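The Field at Gravatness

My grandmother kept the paper in a biscuit tin, under the buttons. It said that in 1764 the field at Gravatness was given to our family, from the stream to the old wall, and to the children of the children. She could not read it, but she knew where each word stood.

The town took the field when my mother was 6. They wanted a road, and the road was never built. For many years only goats used it.

In December I carried the tin to the land office in Bostano. My number was 742. I waited on a bench until four o'clock, and I practiced my sentences in silence.
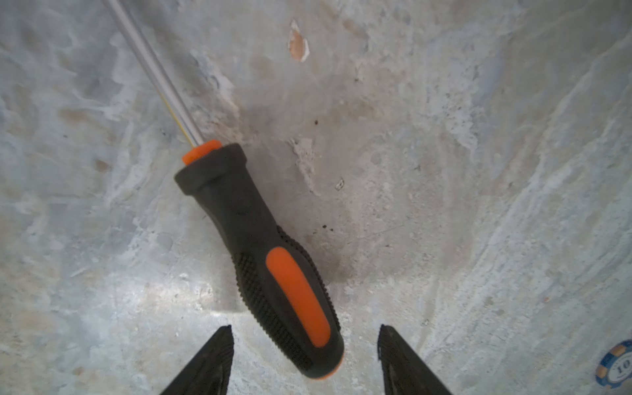
The clerk answered softly that a paper so old was very beautiful, but the claim needed 2 witnesses who had seen the family work the land, and were any of them living?

I told her that the wall was living. We built it, and our mark is on the lowest stone.

She looked at me for a long moment. Then she took a clean form from the drawer and wrote at the top, in careful letters, the name Šimek, which was my grandmother's and is also mine.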